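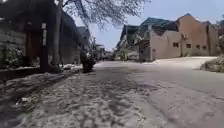
What is Belay?

Belay is our method for teaching a small outdoor robot to find its way from camera views alone, with no map and no GPS. Fedir Didenko started it at Zurkstead, and Irfan Lumbantobing built the training code, called Totero. We love talking about it, so keep the questions coming!

Why does shade get so much attention?

Because it fools almost everything! Tree shadows on a light walkway can look like holes or steps to a network. Belay compares each view with a short memory of earlier ones before it decides what is ground – that one change cut our false stops from 394 to 181 on the same routes.
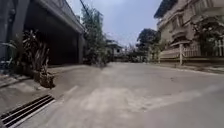 How much data did you train on?

We used 1,643 short drives, and kept 368 more for testing. Streets with curbs, drain grates and front fences are in both sets, and so are rougher roads with loose grit and weeds along the edge.
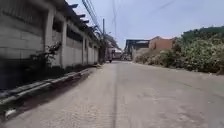 Can I run Belay on my own robot?

You need one forward-facing camera and wheel odometry, and the code runs fine on a laptop. The July release adds a setup script for the Wondau base – other bases need a short config file, and we're happy to help you write it.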